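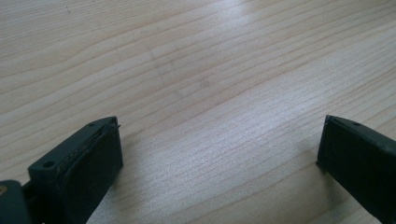

Why does wood have lines? They're called grain. A tree grows a new layer every year – pale in spring, darker later on. Saw it lengthways and the layers turn into stripes. Some are straight, some wavey. 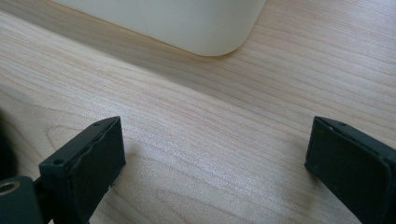

Why do some lines bend into loops?
The saw has cut across a curve in the layers.
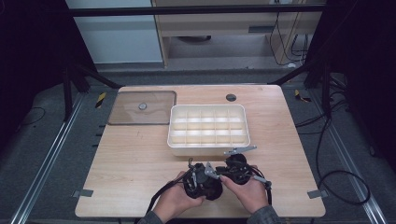 Minttu Heinonen wrote in to say her desk has a loop like an owl's eye. Lovely! Got paper and a crayon? Try a rubbing of your table on Sunday – press gentley.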